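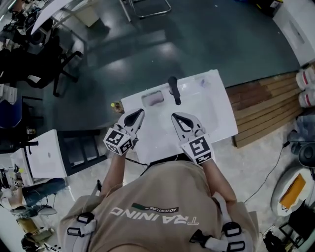 Homemade handheld grippers lose tracking when I bring my hands together

Posted by Bontu Tekleab, Oct 29, 2025

Hello all, and thank you in advance, because this is going to be a long one. I've been building a pair of handheld grippers in the shared workshop at Bunstead, the kind you carry around and do the job with yourself, so that an arm can learn the motions later on. Each one has a white cube at the base with square black-and-white markers on the faces, and a pair of curved black fingers up front. We've been practicing over a white board laid flat on the floor, wearing a harness over the shoulders, and for wide, slow movements I couldn't be happier (I did a little dance the first time the plot came out smooth!).

My trouble starts when the two grippers get close to each other. The left one jumps, sometimes by a couple of inches, and then snaps back as soon as I pull my hands apart. It has done this in 72 of the 200 runs I've saved. I have printed the markers again, I've cleaned the lens, and I've swapped the left and right cubes, and the jump stays on the left side whichever cube is there. The left gripper does have a thin cable that runs back toward my body, if that matters. What would you look at next?

Kieran Horrocks

Lighting. It's always lighting with those square markers. Get a brighter lamp.

Trinidad Bustos

Hi Bontu, what a nice project, and good for you for swapping the cubes before you wrote in, that saves us all a lot of guessing. If the jump stays on the left after the swap, I'd leave the printing alone and think about how you hold the thing.

I had something very like this on my own pair last January, out in my garage. When I reached in toward the middle I was rolling my left wrist without noticing, and that left the camera with a single marker, tilted well away from it. One tilted marker is a poor thing to work out a position from, and the software would flip between two answers. Have it log how many markers it can see on each cube, then do a few slow reaches. If your jumps line up with the count dropping to one, you've found it. I'd make the cube a bit bigger or turn it on its mount until at least 2 faces stay in view all the way through.

Do look at that cable too. Mine was tugging my wrist around more than I would have believed. I gave it a loop of slack and taped it along my forearm with plain old masking tape, and I've never gotten around to anything prettier.

Kieran's lamp won't hurt, but put it off to one side, or you may get glare on the paper. Matte paper if you can find it. Let us know how it goes!

Bontu Tekleab

Thank you both! I'll add the marker count to the log tonight and tape the cable down before the next batch.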